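Research > Working Papers > Automation and Work > Section 4

4. Changes to the work at the bin station

Author: Ververidis
December

4.1 Setting

The packing hall at Grornham handles mixed parts that arrive loose in open metal bins. Before automation, two operators per shift emptied the bins by hand, sorted the parts by type and laid them on trays for the next station. The Braken project replaced the emptying step with a robot arm and left sorting checks, bin changes and all faults to the operators. We followed the hall for 37 working days and logged 3,520 picks, together with every occasion on which a person stepped in.

Operators were told in advance what was being logged. No individual times were passed to the site management, and the shift rota was left as it was.

4.2 Division of tasks

The arm takes parts one at a time. It selects a part, lowers the gripper, closes and lifts. When it cannot find a safe approach it stops and signals for help. In the first weeks most stops came late in the bin, when few parts were left and these lay close to a wall or against each other. A part lying flush with another leaves little room for a finger on that side, and the operator then has to move it by hand. Figure 3 shows the gripper lowered among blocks in a bin, with two dark green blocks side by side and a red one apart from them near the right wall.

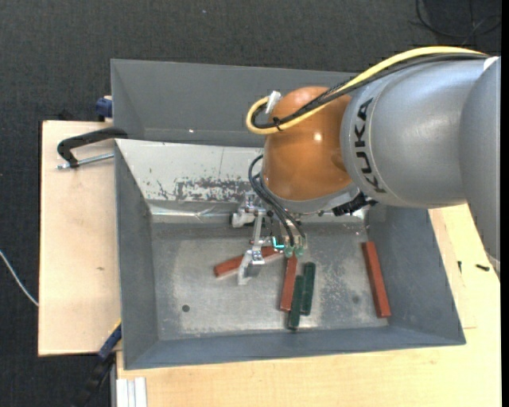
Figure 3. Picking elongated blocks from an open metal bin with a KUKA arm.

What happens to the operator's time when the arm takes over the picking?

It is broken into shorter pieces. Lifting and reaching are greatly reduced, but the operator is called back to the bin at irregular intervals and has less control over when to do the remaining tasks. Of the picks logged, 657 needed a person to step in, either to shift a part or to clear a stop.

4.3 Effects reported by operators

Operators agreed that the physical load had dropped. Complaints about the lower back and wrists, which had been common under the old method, were seldom raised in the later interviews. Opinions on the pace of work were divided. Those who had previously set their own rhythm at the bin disliked waiting for the signal, while those who had come from other stations found the new arrangement lighter.

A second effect concerns skill. Under the old method a new starter learned to judge a bin by eye in a few shifts. The present job requires the operator to tell a gripping fault from a sensing fault and to restart the cell in the right order – a task that was at first reserved for technicians. Operators who received this training called for a technician less often. Their pay grade did not change during the study, and several raised this in interview.

4.4 Limits

The study covers one hall and one type of bin. A similar cell at Grorkidport runs with a different shift pattern and was not included. The log records that a person stepped in, but it does not separate a brief nudge from a full restart, and the two place very different demands on the operator.

Comments (3)

Reader, process engineering: Was the old hand-picking rate measured in the same hall? I could not find it in Section 3.

Ververidis: It was, but over a shorter period. The table is in the appendix and should have been cited in 4.1.

Reader: The point about pay grade deserves more than one sentence. We had the same dispute at our site and it went on longer than the installation did.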